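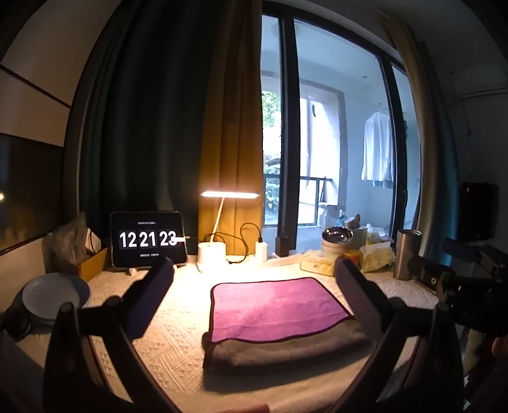
A folded cloth on a patterned tablecloth, by the window.

The Guest Towel Problem

By Venla Koskela

My grandmother owned 14 towels and let visitors touch two of them. The rest lived in a cupboard in Grinville, ironed flat, waiting for a better class of guest. When she died we found several with the price stickers still on.

I thought of her this spring when I moved in with Umut Canpolat, a man who dries his hands on his jeans. Between us we had enough linen to open a small hotel and no idea which pieces were for using. So I went looking for people who had given this more thought than is healthy.

Inês Mendes runs Seixas, a linen shop with 400 kinds of dish towel and one chair for tired husbands. She says customers fall into two camps. "Half of them want something absorbent," she told me. "The other half want something to hang in front of the absorbent one."

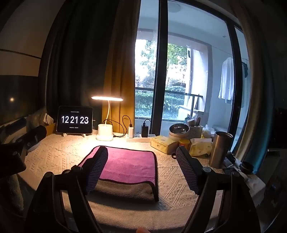
Page last updated August 2018

The decoy towel has a long history in my family, and a short one in Umut's. He used ours to wipe down his bicycle. I said it was decorative. He asked what it was decorating, and I had to go and stand in the hall for a while.

Microfiber has made all this worse. It comes in colors no grandmother would allow, it costs next to nothing, and it does the job so well that the good linen now has even less to do. Yoga Gunawan, who cleans vacation rentals for a living, has washed the same stack for years and feels nothing for it. "Fold it in half, fold it again, put it down," he said. I asked about hospital corners. He asked if I had a job.

I did try to reform. I took the embroidered set out of its tissue paper and hung it by the sink, where it stayed for 90 minutes. Then my mother called to say she was coming over, and I put it back so that she wouldn't see we were using it.

She dried her hands on her skirt.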